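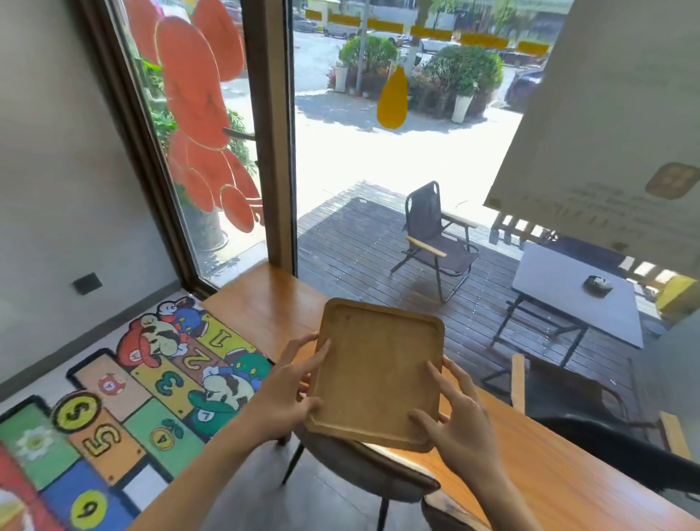
Search this site Search Go

Pestia stick vac, six months in
by Rebecca Palumbo
Last updated: June
Print this page | E-mail to a friend

Quick one. I've had a few messages asking if I still like the Pestia after the first write-up. Short answer yes, mostly. Long answer below, typed between school pick-up and dinner so bear with me.

Bought from Marino in the main street, paid full price, no freebies. Loredana Marino let me have a go of it on the shop carpet first, and of the Dullance next to it. The Dullance is lighter by a fair bit. Also louder, and the bin on it is tiny. Went home with the Pestia.

The good
- Suction. On the middle setting it does floorboards, tiles, the flat rug. High for the hall runner and the car.
- Head swivels properly. Gets under the couch without me lying on the floor.
- Bin pops off with one hand. Dust still goes everywhere if you do it inside, so go out to the wheelie bin.
- Holds its charge. I get the whole downstairs done on middle, plus the stairs if I don't muck around.

The not so good
- Wall bracket. Two screws, rubbish plugs. Mine came out of the plaster in week three and took a chunk with it. Use your own plugs.
- Trigger. You have to hold it down the whole time and my thumb gets sore. A lock would fix it, the Dullance has one.
- Hair. Wraps round the roller and you need scissors. Every fortnight at our place, two girls with long hair.
- The little display. It counts total minutes for some reason, mine's on 1,772. No idea what I'm suposed to do with that. 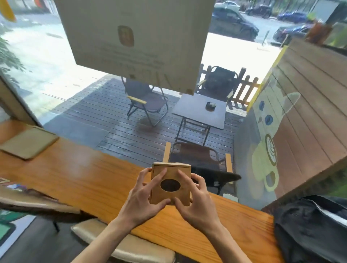 FILLBRIDGE, June

Update after the filter drama. The light came on red and stayed red. Manual says wash the filter, dry it 24 hours, put it back. Did that. Still red. Did it again, dried it for two days near the heater. Still red.

Rang the Pestia number. On hold for ages, then a nice enough bloke who said try a new filter. Took it in to Loredana instead and she had one out the back, swapped it over, light went off. Turns out the foam bit had a split along the seam that I couldn't see without my glasses. Covered under warranty, no arguing. Would of been a posting-it-back job if I'd bought online, so that's one for the local shop.

Spare filters aren't dear but buy two. Have one in while the other dries. Should be two in the box at that price really.
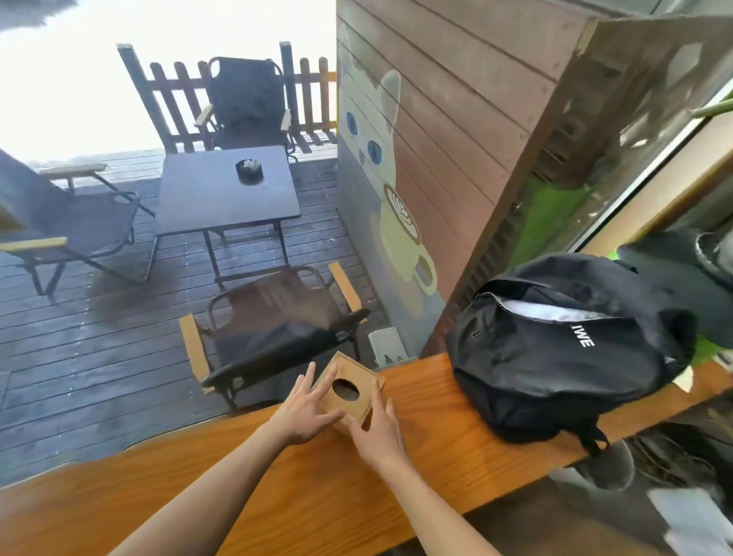
Battery, since a few of you asked. No drop that I've noticed. The booklet reckons 1,000 charges before it fades and I'm nowhere near. A replacement is some 200 dollars though, which hurts. At least it clicks out. On my old vac it was sealed in and the whole thing went to the tip.

Tools. Crevice one is great, window tracks and down the sides of the car seats. The brush one sheds bristles, I've given up on it. Mattress head I've used once.

Who's it for? Hard floors, a rug or two, someone who vacs little and often. If you've got carpet right through, keep your plug-in and get this for crumbs. If your wrists are bad try the Dullance in the shop before you decide.

Four out of five. Would be four and a half with a trigger lock. Will add to this if the roller dies.

Print this page | E-mail to a friend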